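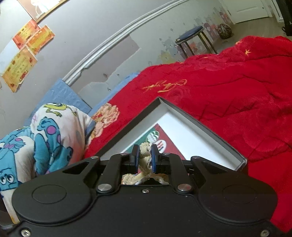 2 min read

The castle at Avby had been besieged four times and taken once, by a cook who found the back gate open and went in for onions. I have worked there as a guide since January, and I tell this story eight times a day. The management would prefer that I tell the one about the duke.

The duke never came to Avby. He owned it for 41 years and got as far as the inn at Duvbridge, where he pronounced the soup acceptable and went home. There is a plaque on the inn. There is a larger plaque on the castle, which says he was "closely associated" with it.

In my second week a woman on the noon tour asked to see the duke's bedroom. I took her up to it. We have a bed, a basin and a rope across the door, and people lower their voices when they get there.

"Did he die in this bed?" she whispered.

"He did not," I said, which was the strongest statement I could make and keep my job.

She told me her family came from Zastport and that one of them had cooked for the nobility. She had it all written down at home, except the name of the house, the year and the nobleman. She wanted to know if we had any record of a cook.

We have one record. It lives in the gatehouse, in a ledger of fines, and it says that 70 onions were taken without leave and that the person responsible was afterward given the keys. The garrison had gone to the fair at Fagerlund. By the time they walked back, supper was on and the gate was locked, and they had to ask to be let in.
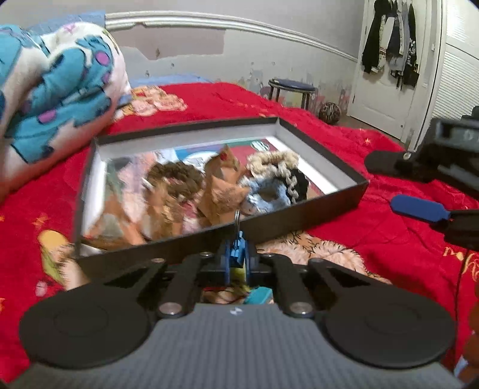 Scrunchie, folded papers, red blanket.

I showed her the page. She read it twice with her finger under the line, then looked up at the walls, all over twelve feet thick, as if pricing them.

"So it's ours," she said.

I said there was probably some paperwork in between.

She bought two postcards of the duke and a jar of the onion relish, and asked me who she should speak to about the damp in the east tower. I gave her the office number. She has called every morning since, and the damp, I have to say, is much better.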